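Margus Kütt
Mar 4, 2023

The Dravthorpe Public Library spring schedule went up this morning. I run the evening and weekend programs, so I'm posting the parts people usually ask me about. Thread.

First, hours. We stay open until 8 on Tuesdays and Thursdays through the end of May. Other weekdays we close at 6. The side entrance on Menberg Street locks half an hour before closing, so after that please use the front doors.

The local history talks are back. There are four this season, all in the upstairs reading room. The first one covers the ferry landing and the families who ran it before the bridge went in. The speaker has been going through the old toll books and will have two of them on the table. You can look, but please let her turn the pages.

The second talk is on the Sproģis bakery and the block it stood on. If you have photos of that block from before the fire, bring them. We can scan them while you wait and you take the originals home the same night.

Talks three and four are still being confirmed. One will probably be on the high school band. I'll add dates to this thread when I have them.

Seats upstairs: 49. That is the fire limit and I can't bend it. No sign-up for the talks, first come first seated. Last fall we had to turn people away from the cemetery talk, so come early if you care about a particular one.
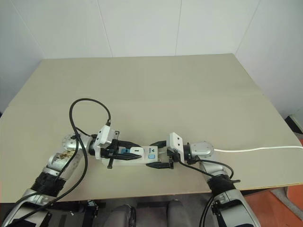
Kids' programs. Story time moves from the children's corner to the meeting room on the ground floor. The corner got too crowded with strollers. Same songs, same reader, more carpet.

We're adding a second story time on Saturday mornings for families who can't make the weekday one. It's meant for ages three to six, but younger brothers and sisters are fine. A parent or another adult has to stay in the room.

The puppet workshop is for ages seven and up and does need sign-up. We have room for 18. Kids make one hand puppet and keep it. If you sign up and can't come, call the desk so we can go down the waiting list — last time there were empty chairs and a full list on the same afternoon.

Poetry night. It's open mic, five minutes each, any language. We had poems in Latvian, Spanish and Estonian last time and I'd like that to continue. If you want to read something in translation, read a few lines of the original too.

The book group is reading short novels this spring, nothing over 300 pages. That was the group's own vote after the winter we had with the Russian one. Copies are behind the desk. Ask for the book group shelf.

Film afternoons continue on the second Sunday. I can't post the titles here because of how the license works, but they are printed on the sheet by the front doors and the desk will read them to you over the phone.

New this season is a small exhibit called Renuvness, in the glass cases by the stairs. It's repaired household things from around the county: mended quilts, a riveted plate, a rocking chair with three different kinds of spindles. Each has a card written by the person who lent it. It stays up until the summer reading kickoff.

We'd still like a few more pieces for the second case. It has to fit on a shelf 30 inches wide. Bring it to me or leave a note with a phone number. We do give you a receipt.

Answering one question that came in already: no, the used book sale is not this spring. It's in September, same as last year. Please don't leave boxes at the side entrance before August — we have no place to put them.

Another one: yes, everything above is free. You don't need a library card for any of it except to borrow the book group copies.

Parking. The lot behind the building is being repaved in sections and the upper half is closed for now. Street parking on Menberg is free after 5. The two accessible spaces by the ramp stay open the whole time.

Paper copies of the schedule are at the desk, and there's a large print version if you ask. If you spot a wrong time anywhere, reply to this post and I'll fix it on Monday.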